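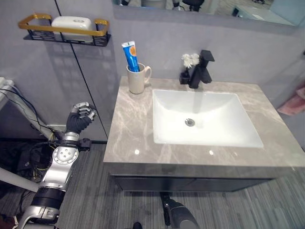
So I finally broke 25 putts on Thursday (on the back nine and a bit, but I'm having it). Storwood was soggy as anything and my seven iron kept digging in, so Hanne and I gave up on carrying the bunkers and just bumped everything along the ground. She still beat me by 2! Bujar lost a ball on the fourth, found someone else's, then lost that too. We've put our names down for the December pairs and I really must sort out my grip before then. Any tips for cold hands, send them over.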